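Evening, November

I did not write for three weeks and I feel a little guilty to this notebook. The reason is only tiredness. In the evening I sit down, I open the page, and then I find that I have read half of a newspaper and it is time to sleep. Today I made tea before I sat down, so I have to stay at least until the cup is empty.

It rained in Bokholm from the morning. I wanted to go to the market for apples, but at ten o'clock the water was already standing on the corner by the bakery, and I had only my thin shoes. So I stayed in and worked on the cloths. I have pushed this work in front of me since the summer. I have too many cloths and I know it. Some are from the old apartment in Lorkum, some I bought, and some came to me in ways I do not remember anymore. A cloth is a small thing and you say yes to it easily.

My method was simple. I took them out of the drawer one by one, I held each of them to the window, and I asked if I used it this year. If yes, it goes back in the drawer. If no, it goes in the bag for the charity shop. After one hour the bag had two napkins in it and a dish towel with a burned corner, and I think they will not even want the dish towel. I am not strict enough for this kind of work. My mother would finish before breakfast.

The plaid one gave me the most trouble. It has brick red and orange in big blocks, and between them pale blue and cream, and it looks soft like brushed wool. In Lorkum I had it over the back of the chair in every winter. I do not put it on a chair now, and I do not put it on the table, because it never lies flat, but when I think of the bag my hand does not want to do it.

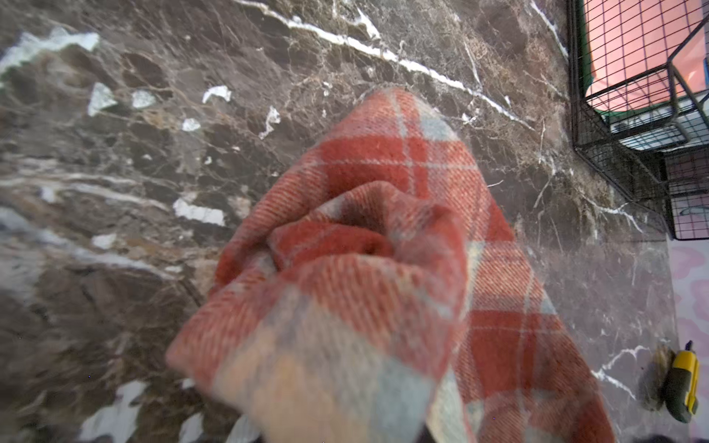
The plaid one, on the marble.

I like how this red looks against the brown stone. The white veins and the small cracks make the floor very busy, and still the cloth is stronger. I noticed also the thin cream lines that go through the red parts. I had this cloth for so many winters and I could not have told you that they were there. Maybe it is the same with all things which are used every day.

At noon I ate soup and the rest of the bread. I listened to the radio, a program about a man who repairs church clocks. He said that a clock has to be visited, also when it goes well. I wrote this sentence on the back of the electricity bill. The bill itself is not so nice. It is higher than last year and I do not understand why, as I heat only two rooms. I have to telephone them. I do not like to telephone in English when the subject is money, the words come too fast and at the end I say thank you for something I did not agree with.

In the afternoon I looked through the papers also, while I was already in this mood. Papers are easier for me than cloths. I found the receipt from Pellegrini for the coffee pot, it was lying inside a cook book, and the guarantee is still good until spring. I found the number for the storage in Pinent, 2253, which I had looked for in September with so much anger. It was written on an envelope with nothing else on it, no name, only the four digits. I was sure I would remember what it meant. I wrote it now properly in the address book under S.

One more idea I had about order. I put always the same kind of things together, cloths with cloths and papers with papers, and I thought this is the correct way. But perhaps it is better to put together the things that I need in the same moment. The lemon cloth and the tea, for example. The folder for bills and the stamps. I want to try it with one shelf only and see if I can live with it. The last time I changed all shelves in one weekend and I could not find the scissors until Easter.

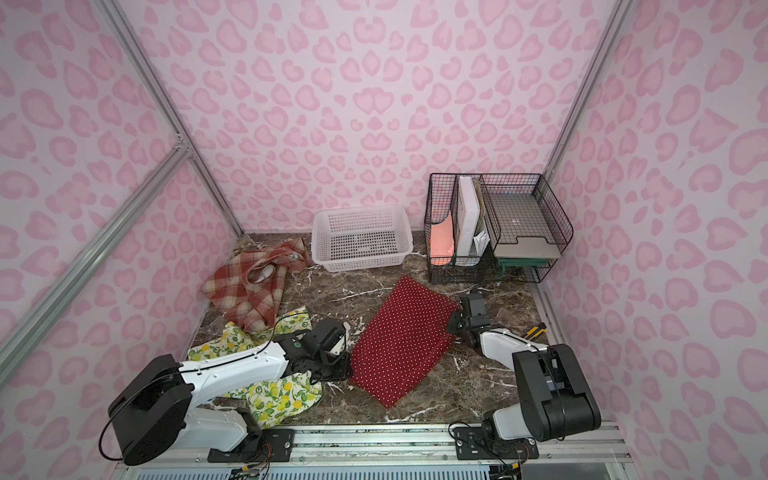 I like the pink with the spots more than I expected. When I was young I would say that such a pattern is for a night club, and now it makes me cheerful on a gray day. With the lemons and the plaid and the polka dots it is really too much pattern for one place, my aunt in Lorkum would close her eyes. She had everything in beige. She ironed also the dust cloths, and she had a list on the inside of the closet door of what was lying on which shelf. I laughed about the list then. Today I thought about making one.

The polka dots are staying, I decided this quickly. Dark red with small white dots is a good color for December, and it is the only one that looks decent under a cake. The lemons are staying as well, but for the kitchen, not for guests. So only the plaid is left to decide. I told myself I will wait 3 months, and if I do not touch it until then it will go. I wrote it on the calendar in pencil. Pencil was perhaps not a good sign.

About five o'clock it stopped raining and I went out after all, only to the end of the street and back. The air smelled of leaves and of somebody's onions. There were no apples left in the small shop, so I bought pears, hard ones, they will need some days on the window sill. They cost more than I wanted to pay. I bought stamps too, and then I forgot them on the counter and had to return for them, and the man was already holding them up when I came through the door.

The tea is finished now. The bag for the charity shop stands in the hall and it is so light that it falls over when I pass by. Tomorrow I have to telephone about the bill, before eleven, and I have to ask them to speak slowly. And buy light bulbs, the small type.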